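Unside puts two-arm bench kit on sale for small workshops and colleges

Unside has begun selling a bench-top kit with two robot arms, aimed at colleges, repair shops and small packing firms that want to try automation without paying for a full production cell.

The kit is called Lill and costs 2995 pounds before delivery. It comes with both arms, their grippers, the front rails and mounting plates, the control electronics and a licence for the company's Stallix software. Buyers supply their own computer.

Unside says the first orders will leave its Rivwood workshop in June. Anyone ordering now pays a deposit of a quarter of the price, with the rest due when the kit is ready to go out.

Lill replaces a single-arm kit that the company sold mainly to schools. Roya Kordestani, who runs product development at Unside, said customers had asked for a second arm more often than for anything else.

"Most of what people do at a bench takes two hands," she said. "You hold the thing with one and do something to it with the other. With one arm we were forever designing clamps and jigs to stand in for the missing hand, and customers got tired of making them."

The two arms are bolted to plates on a shared rail at the front of the bench and reach in over the work surface from either side. They can be run separately, each on its own job, or paired so that both work on the same item. In paired mode the software keeps the grippers from colliding and slows both arms when they come close to each other. 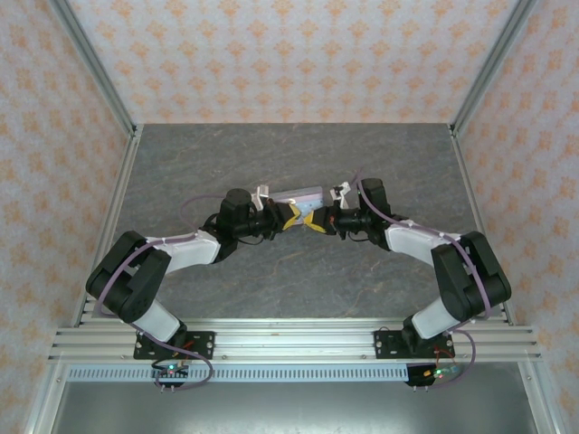 Lill's two arms at work on a rectangular item, with their yellow-tipped grippers almost meeting over it.

Jobs are taught by demonstration. The user guides the arms through the task a number of times, and Stallix stores each attempt and builds a routine from the set. Kordestani said a simple pick-and-place job might need very few demonstrations, while anything involving soft goods would need a good many more.

"Cloth and thin packaging are hard," she said. "They never sit the same way twice. We tell people to start with a box or a block, get used to how the arms move, and come back to the soft stuff in the second month."

Stallix comes with 8 ready-made routines, among them sorting, stacking, turning an item over and passing it from one arm to the other. Each can be edited, and users can share their own versions through an online library run by the company. A paid support plan is available at 39 pounds a month and covers telephone help, replacement fingertip pads and early access to new routines. The software goes on working without it, but updates after the first year are only for subscribers.

Unside lent early versions of the kit to four customers over the winter. Two were further education colleges, one was a firm that repairs hearing aids and the other packs craft supplies for online shops. The company said it changed several things as a result. The cables on the trial kits were held tightly against the arms and tended to work loose at the connectors, so the production version leaves more slack. The emergency stop button, which had been on the control box, now sits on its own lead and can be placed wherever the operator wants it.

The packing firm has kept its kit and uses it for putting flat packs in order before they are bagged. It told Unside that the arms were slower than a person at the job but could be left running over the lunch break, and that was enough to make them worth having. The hearing aid firm sent its kit back, saying the grippers were too coarse for its smallest parts. Kordestani said a finer gripper was being worked on but gave no date for it.

Assembly takes most of a morning, according to the manual. The rail has to be fixed to a level bench, and the arms must be calibrated before first use and again each time they are moved. Unside will do the installation for an extra charge, which depends on distance from Rivwood.

The company makes no claim that Lill is suitable for factory use. The arms are built for light items, and the documentation says they should be stopped before anyone reaches into the working area. Colleges are asked to complete a risk assessment before students use the kit, and a blank form is included in the box.

Spare parts are listed individually on the Unside website, including the wrist motors, cables and mounting plates. The warranty lasts a year and covers both arms, but not the fingertip pads, which are treated as wearing parts. Owners of the older single-arm kit can trade it in against the price of a new one provided it still powers up.

Unside is taking orders for Lill through its website and by telephone. Demonstrations at the Rivwood workshop can be booked in advance, and visitors may bring small items of their own to try on the bench.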